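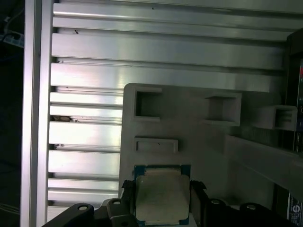 Processor with paste residue on the heat spreader, in front of the grey printed holder.

Workshop gallery: the processor bench

Brarkcombe takes in desktop computers that offices and schools have finished with, strips them down and builds working machines from what is left. This page covers the processor bench, which is the smallest one in the building and the one visitors ask about most. Notes by Kusum Vishwakarma, with corrections from Vilhjálmur Ladefoged.

The processor
A processor is easy to overlook until you have it out of the socket. The square silver lid is the heat spreader. It passes heat from the chip underneath up to the cooler, and the paste goes between the two to fill the fine gaps. When a cooler comes off, some of the paste goes with it and the rest stays on the lid.

The residue
Pale paste leaves a blotchy film like this one, and the lettering on a lid is often hard to make out until it has been cleaned. Grey paste is more common in the machines we get. It makes no difference to the cleaning. Fine scratches on a heat spreader don't bother us either, provided the lid is flat and the corners of the board are sound.

The holder
The holder is printed in light grey with a matte finish, and the square pockets are along its upper part. We call it the Jullitar, after the folder the drawing was saved in, and the name has stuck to every version since. The present one is version 4. Earlier versions had thinner walls and didn't last.

Printing it
Vilhjálmur prints the holders overnight. Supports inside the pockets have to be picked out with a small pair of pliers, and any ridge that might catch on the edge of a processor gets filed down. A batch that was printed in January warped along the bottom and was cut up for test pieces.

The aluminium
The slotted aluminium behind the holder is ordinary extrusion, the sort sold by the length for machine frames and shelving. Ours came from the old Lambrakis stockroom when it was cleared – a lot of it already scuffed. The slots are useful for bolting things down but they collect dirt. A soft brush gets most of it out, and a wooden skewer does the rest.

Cleaning a processor
We use Gralska wipes, or plain isopropyl alcohol on a lint-free cloth if the wipes have run out. Work from the edge of the lid towards the middle so that the paste doesn't get pushed over the side. Turn the cloth often. Paste that has set hard can be left under a damp patch of cloth for 2 minutes and will then come away without scraping.

Keep the cloth off the underside. If paste has reached the contacts, put the processor to one side with a yellow sticker and Kusum will look at it under the magnifier.

Handling
Hold a processor by its edges. The wrist strap is clipped to the left of the bench and should be on before anything comes out of a tray. Processors with pins on the underside are stored separately from the flat-contact kind, in foam, and are never put down on the bare bench.

Labels
Each cleaned processor goes into a clear plastic case with a paper label giving the model, the machine it came out of and the initials of the person who cleaned it. Please use pencil. Alcohol takes ink off and we have had cases come back with nothing readable on them.

Testing
After cleaning, a processor goes to the test board at the far end of the room and runs under load for 45 minutes. We write down the highest temperature and whether the board restarted at any point. Those that pass go in the blue drawer. Those that fail go in the scrap tub, which is collected when it is full.

New paste goes on only when the processor is in the machine it is staying in. A small blob in the middle is enough for most desktop types. People tend to use too much, and it ends up round the socket.

Storage
The drawers beside the bench have room for 500 cases, although the older types take up more space than they are worth and will be thinned out this year. If you are after something for a machine of your own, send us the model of the motherboard and we will check the drawers. We can't hold anything back without a name on it.

Visiting
The workshop is open on Sunday from ten in the morning. The processor bench is at the back on the left, past the shelves of cases. Ask before picking anything up.

Questions about the holder
Several people have written to ask for the print file. It is still being changed – the wide slot in the front may be made deeper, and the pocket spacing is not settled – so we would prefer to wait for the next version before sharing it. Vilhjálmur keeps a list of anyone who wants a copy. Write to the workshop address with "Jullitar" in the subject line.

Back to the gallery list
Next: power supplies and cables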